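Steam Club

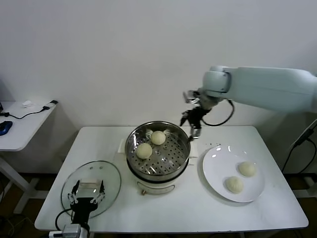 "How many runs do we have left to record?" Yolanda Vallejo asked.

"Out of 613, 55," said Inmaculada Sepúlveda. She read it off the log sheet and went back to her chair.

It was past nine in the evening, and the Birkent robotics club was down to the two of them. The others had gone for the last bus to Lanholm. The contest was in June, and the rule was plain: two arms, one steamer, buns moved to a plate, no human hands.

Yolanda ran the left arm. Its only job was the lid. She had asked for the right arm in the fall, and Sarmiento, who coached them, had given it to Inmaculada.

"You take the right one," Inmaculada said.

"It's your arm."

"My wrist hurts. Take it."

They traded seats. Yolanda squeezed too hard on her first bun and left a dent in it. She wrote the run down as failed. The second one went over whole, and she wrote that down too.

"You're slower than me," Inmaculada said.

"I know."

"Slower is good. Felell says the policy copies my jerks."

Yolanda reset the buns and put her hands back on the controls — the left arm was already waiting with the lid.

"Ready?" she said.

"Go ahead."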